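Clerville Kitchen Cell: Setup and Upkeep

README for the simulated single-arm cell, release 6
Maintained by the Tranico simulation group
Last edited Jul 16, 2020

Contents

1. Scope
2. What is in the package
3. Loading the cell
4. Arm and gripper setup
5. Counter, sink and oven
6. Cameras and preview renders
7. Routine checks
8. Repairs to known faults
9. Changes in this release
10. Contacts and terms

1. Scope

Clerville is a simulated kitchen cell with one arm, one two-finger gripper and a small set of fixed and movable kitchen fixtures. It is used for contact tasks at the counter: opening and closing the toaster oven, reaching over the sink, and moving small items on the wood surface.

This file covers how the cell is set up and kept in working order. Task definitions, reward terms and policy code are kept in separate packages and are not described here. If you only want to replay recorded episodes you need sections 2, 3 and 6.

The cell was first built for Wemance by Huiling Lu and Hicham Soliman. The Cherkaoui layout, which has the same arm but a different counter, is a sibling package. Scene files from one do not load in the other. Joint tuning files can be shared.

2. What is in the package

scene/ holds the cell description, one file per fixture, plus the top-level file that places them.
arm/ holds the arm model, joint limits and home pose.
gripper/ holds the linkage model, finger pads and contact settings.
materials/ holds wood, plaster, steel and trim materials with their texture maps.
cameras/ holds camera poses and lens settings.
checks/ holds the scripts named in section 7.
episodes/ holds 700 recorded episodes with joint states, gripper commands and camera frames.
notes/ holds maintenance notes, in plain text.

Episode files are read-only by convention. If an episode is found to be bad, add its name to episodes/exclude.txt and leave the file where it is. Several downstream indexes refer to episodes by position and will shift if a file is removed.

3. Loading the cell

Load the top-level scene file, not the fixture files. The fixture files have no lights and no ground plane of their own, and the contact groups are only assigned at the top level.

Order of loading:

a. Materials
b. Counter, wall and floor
c. Fixtures
d. Arm base
e. Gripper
f. Cameras

The loader does this by itself. The order matters only if you write your own. Loading the gripper before the arm base leaves it attached to the world origin, and the joint solver will report no error.

After loading, let the simulation settle for 60 steps with gravity on and the arm holding its home pose. Do not record during this time. Loose objects are placed slightly above the counter and need to come to rest.

4. Arm and gripper setup

The arm is mounted to a fixed base and holds position through stiff joint drives. Drive stiffness and damping are set per joint in arm/drives. Do not set them from the task code. Past releases allowed this, and two tasks run one after the other could leave the arm with the second task's values on some joints and the first task's on others.

The gripper is a linkage type. Each finger is driven through a closed chain of plates and pivots, and the chain is kept closed by constraints. Three settings matter most:

Constraint softness. Too soft and the pads drift apart under load. Too stiff and the fingers shake when the gripper is closed on something rigid, such as an oven handle.

Pad friction. Set on the pad material only. The plates and base should keep the default low value.

Finger coupling. Both fingers follow one command. If you need to test a single finger, use the check script, which restores the coupling when it exits.

Any change to the linkage needs a new zero. Open the gripper fully, run the zero script, and commit the offset file it writes together with your change. An offset file committed alone is the most common cause of a failed check on the shared branch.

5. Counter, sink and oven

The counter is a single wood surface with a cutout for the sink. The collision shape is split into boxes around the cutout. The visual mesh is one piece. When the sink is moved, both have to be edited, and the box edges must meet the rim without overlap.

The sink has separate collision parts for the rim, basin and drainboard. Grooves in the drainboard are visual only. Objects placed there rest on a flat plane set at the height of the ribs.

The toaster oven has one moving part, the door, on a hinge joint. The handle is rigidly attached to the door. The handle is a true cylinder in the collision model, which keeps contact points steady when the pads close on it. Earlier releases used a box with cut corners. 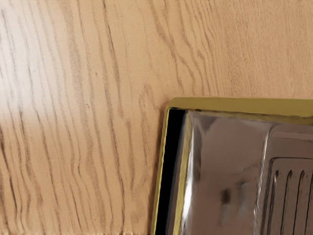
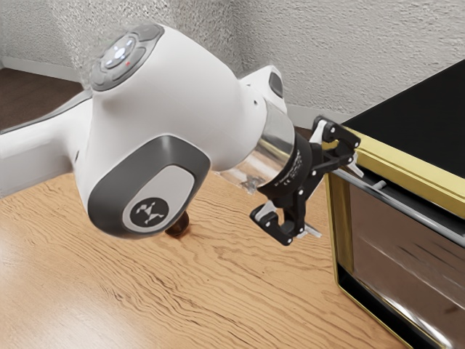
Why does the arm stall in front of the oven handle when the planned path is clear?

The usual cause is a contact margin that is too wide on the finger plates. The planner checks the visible shape of the gripper, while the solver adds a margin around every collision part, so the fingers can be stopped short by parts that do not touch in the planner's view. Set the plate margin to the value in gripper/contact, reload the scene, and run the approach check again. If the stall remains, check that the door joint is at its closed stop and has not been left slightly open by an earlier task.

6. Cameras and preview renders

Camera poses are stored relative to the arm base. If the base is moved, the cameras move with it. To keep a camera fixed to the room, set its parent to world and write the new pose by hand.

Preview renders are made with the full material set. Training frames may be made with the reduced set, which turns off mirror reflections on steel and glass. The two should not be mixed in one index. The frame header has a field for the material set; frames without the field come from before release 4 and should be treated as full.

Strong highlights on the wood are expected with the default light. If they wash out an area that a task depends on, lower the light intensity in the task file. Do not edit the wood material, which is shared with the Cherkaoui layout.

7. Routine checks

Run these after any change to the arm, gripper or fixtures, and before tagging a release.

check_home: moves the arm to its home pose and compares joint angles with the stored values.

check_gripper: opens and closes the gripper 10 times with no load and reports pad alignment after each cycle. Drift that grows from one cycle to the next points to constraint softness. Drift that stays the same points to a bad zero.

check_approach: drives the open gripper to the pre-grasp pose at the oven handle and stops. It fails if any contact is reported on the way.

check_door: moves the door through its range with the arm parked. A door that does not return to its stop has a damping value that is too high.

check_sink: drops a small sphere at points around the sink rim and reports any that fall through. Run it twice if the counter mesh was edited, once with each collision mode.

check_render: renders each camera and compares image size, material set and header fields. It does not compare pixels.

A full pass takes roughly six minutes on a desktop machine. Logs go to checks/out and are overwritten by the next run.

8. Repairs to known faults

Gripper shakes at full close. Lower the constraint stiffness in small steps and rerun check_gripper after each. If the shaking stops but the pads no longer meet evenly, go back one step and raise joint damping.

Gripper rotated at the flange. The mount offset has been applied twice, once in the arm file and once in the gripper file. Keep the one in the arm file.

Object sinks into the counter near the sink. There is a gap between two collision boxes. Turn on the collision view, find the gap, and extend the box on the far side of the cutout from the arm.

Door swings open on load. The door was saved at a nonzero angle. Reset the joint value in the fixture file and clear the cached scene.

Reflections missing from the basin. The reduced material set is loaded. Switch to the full set and restart the renderer. A reload without a restart keeps the old probe.

Arm sags during the settle period. The drives were loaded after gravity was turned on. This occurs only with custom loaders. Follow the order in section 3.

Wall texture appears stretched. The wall was resized without resetting the texture scale. The scale is stored with the wall and not with the plaster material.

9. Changes in this release

Handle collision shape changed from a box to a cylinder (Hicham Soliman).
Plate margin moved from the task files to gripper/contact (Ama Tsikata).
check_sink added (Manee Phromma).
Drive settings can no longer be written from task code (Huiling Lu).
Old zero offset files removed. Anyone on a private branch should rerun the zero script after merging.

Planned for September: collision shapes for the drainboard grooves, and a second door joint model with a soft catch near the closed position.

10. Contacts and terms

Arm and drives: Huiling Lu
Gripper and contact settings: Ama Tsikata
Fixtures and collision shapes: Manee Phromma
Episodes and index files: Ilham Abdel Rahman

Fault reports should include the release number, the check log and the name of the top-level scene file. Reports on single episodes should go to Ilham Abdel Rahman with the episode name and the first bad step.

The package may be used and changed inside Wemance and Tranico projects. Copies passed to outside groups must keep this file and the notes folder in place. Third-party texture maps are listed in materials/sources.txt with their own terms.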